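Worktop oil: is the expensive stuff worth it?

Forum > Kitchens and Worktops > Wood

brindle_hob
Posts: 79

We've got maple block worktops, fitted by the people who had the house before us, and they've gone dull and a bit grey by the sink. The shop wants me to buy Proswood Hard Finish, which is three times the price of ordinary Danish oil and claims on the tin to "feed the wood from within" and last two years between coats. I am not convinced wood eats anything. Has anyone used it for long enough to say whether the two years is real? I don't want reviews from people who put it on last week and love the colour.

Saltmarsh22
Posts: 300

Used it on beech. Looked lovely for one winter, then patchy round the taps like everything else I've tried. The tin does say two years, but read the small print on the back and it's two years "in areas of light use". My spare room is an area of light use.

oldgluepot
Posts: 60

I'd disagree with that. Most people who say it failed put it on too thick. Thin coats, wipe off all the extra after ten minutes, leave overnight, rub down lightly, repeat. Mine is in its third year and water still beads on it. It does cost too much, I'll give you that.

Saltmarsh22

I did thin coats. I always seem to be told I did it wrong when a product lets me down. What's yours next to, a sink or a bread bin?

oldgluepot

The kettle and the bread bin. The sink end is steel. Fair point, I suppose, but steam is still water.

brindle_hob

So that's one for and one against, and the one for has no sink in it. What about plain mineral oil? My sister swears by it, but she also descales her iron with cola.

Wexcombe Pete
Posts: 2

Mineral oil never dries. Fine on a chopping board, useless on a worktop unless you like doing it every month. The Flita stuff is mineral oil with a bit of wax in, by the way, whatever the label says about "botanical". Look at the ingredients.

tansy_and_rue

Has anyone tried doing nothing? I mean it. My mum's maple top was scrubbed with soap and water for years and never oiled once that I saw. It was pale and a bit rough, and we all lived. I think half of this is people selling tins to each other.

oldgluepot

Soap finish is a real thing, but it stains if you so much as look at it with beetroot in your hand. And it depends on the timber. Maple is tight-grained and copes. Oak near water with no oil on it goes black.

tansy_and_rue

She had beetroot. There was a stain. It faded.

Maple strips:

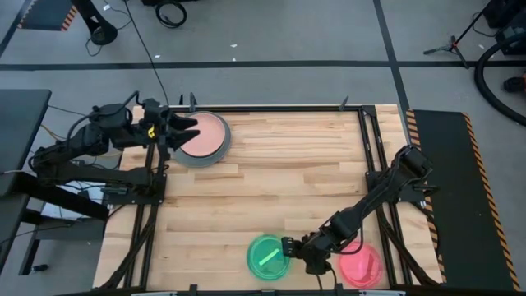 Light maple butcher block, strips running lengthways, plate on top.

Wexcombe Pete

Nice pale colour, that. Any oil will yellow it, whatever they tell you. Danish more than most. If the OP wants to keep it light they should be asking about that before asking how long it lasts.

Saltmarsh22

Agree with Pete for once. Proswood sell a "natural" version with a drop of white pigment to cancel out the yellow. I've seen it on a friend's ash table and it looked chalky to me, but she's pleased with it. I'd try it somewhere hidden first.

brindle_hob

I do want to keep it light. Didn't know about the pigment one. Is it food safe?

Wexcombe Pete

They'll all tell you they are once they've cured. Ask how long curing takes and you get a different answer in every shop.

halfbrick

Coming at this as someone who fitted Trornanier laminate in December and hasn't thought about it since. You wipe it. That's the whole routine.

oldgluepot

Until the join swells by the dishwasher, and then you can't sand it, can you?

halfbrick

Ask me when it happens.

brindle_hob

Not ripping out maple to put in laminate, sorry. I've bought a small tin of ordinary Danish and a small tin of the pigmented Proswood. I'm going to sand the bit under the microwave and do half and half, then keep a wet cloth on both. Will post when one of them gives up.

Saltmarsh22

Do it by the sink or it proves nothing.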